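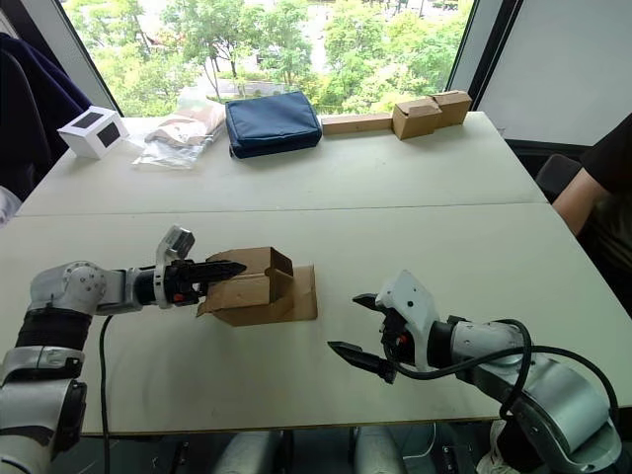

아빔볼라 은와추쿠: 지난번 점검표에는 골포스트 보호대 항목이 너무 짧게 적혀 있어서, 원정팀 쪽에서 보기에는 이걸 손으로 눌러 본 건지 멀리서 눈으로만 본 건지 알 수가 없었습니다. 이번에는 조금 길어져도 괜찮으니 말로 풀어서 적어 주시면 좋겠습니다.

네, 그 말씀을 듣고 이번 점검표는 의견란을 아주 넉넉하게 잡았습니다. 읽으시는 분들께는 죄송하지만 차 한 잔 옆에 두고 천천히 봐 주세요. 스투브소프 럭비장에서 열리는 디수딘과의 홈경기를 앞두고 하는 경기장 안전 점검이고, 항목마다 결과를 먼저 적고 그 아래에 의견을 붙였습니다.

가. 경기면

잔디 상태: 적합
의견: 비가 꽤 왔는데도 배수가 잘 되어서 고인 물은 없었습니다. 다만 북쪽 인골 구역은 스크럼 연습을 많이 한 탓에 잔디가 들린 데가 있어요. 뒤꿈치로 밟아 보면 살짝 밀립니다. 모래를 채우고 눌러 두었으니 워밍업 때는 되도록 남쪽을 써 주시고요.

이물질: 적합
의견: 터치라인 바깥까지 줄지어 걸으며 확인했습니다. 부러진 스터드가 나와서 치웠습니다. 선수 여러분, 스터드 조임은 꼭 탈의실에서 나오기 전에 봐 주세요.

골포스트 보호대: 조건부 적합
의견: 보호대는 네 개 모두 제자리에 있고, 무릎으로 밀어도 돌아가지 않습니다. 남쪽 왼편 것은 아래쪽 끈이 닳아서 경기 당일까지만 쓰고 바꾸기로 했습니다. 새 끈은 이미 창고에 있으니 경기 끝나고 바로 갈면 됩니다.

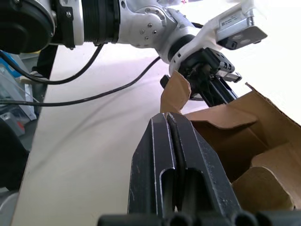 코너 깃대: 적합
의견: 전부 부딪히면 휘는 재질이고 밑동에 날카로운 데도 없습니다. 작년에 쓰던 딱딱한 깃대가 아직 창고 안쪽에 서 있던데, 급할 때 누가 집어 들고 나올까 봐 아예 빼 두었어요.

터치라인과 난간 사이 거리: 적합
의견: 광고판을 한 번 더 뒤로 물렸습니다. 서쪽은 중계용 케이블이 지나가는 자리라 덮개를 씌우고 양쪽 끝을 눌러 놓았습니다. 교체 선수들이 몸 푸는 길과 겹치지 않는지도 직접 뛰어 보고 확인했는데, 숨이 좀 차긴 했지만 문제는 없었습니다.
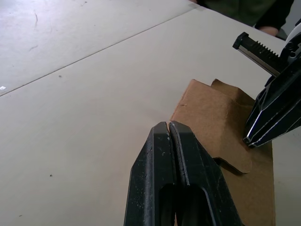
나. 관중 구역
점검 및 작성 | 소우미아 테바르 | 12월, 오전 점검분

좌석 스탠드: 적합
의견: 1454석을 열별로 나누어 앉아 보고 흔들어 봤습니다. 등받이 나사가 풀린 좌석은 그 자리에서 조였고, 팔걸이가 깨진 곳에는 사용 금지 표시를 붙였습니다. 매표 쪽에도 좌석 번호를 넘겼으니 그 자리 표를 가진 분은 입구에서 바꿔 드립니다.

입석 구역: 적합
의견: 루른게이트 쪽 입석은 약 700명까지 받기로 했습니다. 더 받자는 의견도 있었고 그 마음도 충분히 이해합니다만, 트라이가 나면 다들 앞으로 쏠리시잖아요. 저도 관중일 때는 그러니까 더 잘 압니다. 앞쪽 난간은 용접 부위까지 살폈고 흔들림이 없습니다.

출구와 통로: 부적합, 재점검 필요
의견: 비상구는 네 곳이 다 열리는데, 아부바카르 방향 문이 끝까지 젖혀지지 않고 중간에서 걸립니다. 경첩 쪽이 바닥에 닿는 것 같아요. 관중 입장 전에 고치지 못하면 그쪽 구역은 열지 않겠습니다. 계단 가장자리 노란 칠은 많이 벗겨졌지만 아직 알아볼 만하고, 시즌 끝나면 다시 칠하면 좋겠습니다.

음식 판매대: 적합
의견: 가스통은 모두 세워서 묶여 있고 소화기 압력도 정상입니다. 줄이 길어지면 통로를 막기 쉬우니 줄 방향을 담장 쪽으로 돌렸습니다. 어묵 국물 드시는 분들, 계단에서는 조금만 천천히 걸어 주세요.

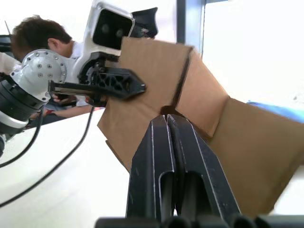 다. 의료와 비상 대응
글: 아빔볼라 은와추쿠 / 확인: 소우미아 테바르

들것과 경추 고정대: 적합
의견: 터치라인 옆 의료석에 두었고, 끈 길이는 제일 덩치 큰 프롭 선수를 눕혀 놓고 맞춰 봤습니다. 버클도 한 손으로 잘 풀립니다. 우천용 덮개가 좀 뻣뻣해서 펴는 데 시간이 걸리니 경기 전에 미리 펴 두시길 권합니다.

뇌진탕 평가실: 적합
의견: 조용하고 문이 닫히는 방이어야 하는데, 지난 경기 때는 공 가방이 쌓여 있어서 제가 잔소리를 좀 했습니다. 오늘은 말끔합니다. 감사합니다. 평가가 진행되는 동안에는 코치진도 들어가지 않는다는 점만 다시 한번 부탁드립니다.

구급차 진입로: 적합
의견: 루른게이트 입구부터 경기면까지 차로 들어가 봤습니다. 원정 버스를 평소 자리에 세우면 회전할 공간이 빠듯해서, 디수딘 버스는 뒤쪽 주차장으로 안내하기로 서로 이야기가 되었습니다. 기사님께 약도도 보내 드렸어요.

방송과 무전: 조건부 적합
의견: 무전은 탈의실 복도에서만 끊깁니다. 그 구간은 사람이 직접 전달하기로 하고, 장내 방송은 동쪽 끝 스피커가 작아서 음량을 올렸습니다. 서 있는 자리에 따라서는 이제 좀 시끄러울 수도 있겠네요.

남은 일: 아부바카르 방향 문 수리 후 재점검, 보호대 끈 교체, 북쪽 인골 모래 상태 다시 확인. 문은 고치는 대로 소우미아가 한 번 더 열어 보고 출구와 통로 항목에 결과를 덧붙이겠습니다.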